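Como sobreviver ao jantar multicultural do prédio

Quem mora num prédio com gente de vários países acaba, mais cedo ou mais tarde, a organizar um jantar em que cada um leva um prato. No nosso, o Pendetti, já fizemos 3, e o primeiro acabou com cinco travessas de arroz e uma discussão sobre a hora a que se janta.

1. Marque a hora a sério. "Às oito" quer dizer coisas diferentes em cada andar. Escreva no convite a que horas se abre a porta e a que horas se come.

2. Pergunte o que as pessoas não comem, e pergunte antes. Porco, álcool, carne de vaca, marisco, glúten. Não peça justificações; ninguém lhe pediu contas do seu bacalhau.

3. Etiquete tudo: nome do prato, ingredientes e a língua de origem. Se não souber escrever o nome, peça a quem cozinhou. A transcrição "a ouvido" já nos deu uma sopa com nome de palavrão.

4. Separe os talheres de servir. Uma colher que passa do chouriço para as lentilhas estraga o trabalho do ponto 2.

5. Nada de discursos sobre a harmonia entre os povos. Houve um, em dezembro, e a comida arrefeceu. Quem quiser contar de onde vem a receita conta-a à mesa, com a boca cheia se for preciso.

6. Música: cada casa escolhe 2 canções. O vizinho do rés-do-chão vai pedir uma terceira -- seja firme.

7. Aceite as batatas fritas de pacote. Há sempre quem chegue do trabalho sem tempo para cozinhar, e costumam ser as primeiras a desaparecer.

No fim, cada um leva a sua travessa. As que sobrarem ficam à entrada até alguém as reclamar.

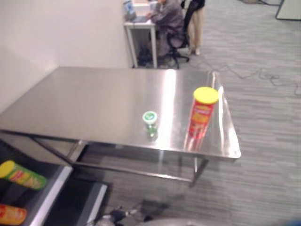 Lata vermelha de tampa amarela, em mesa de inox.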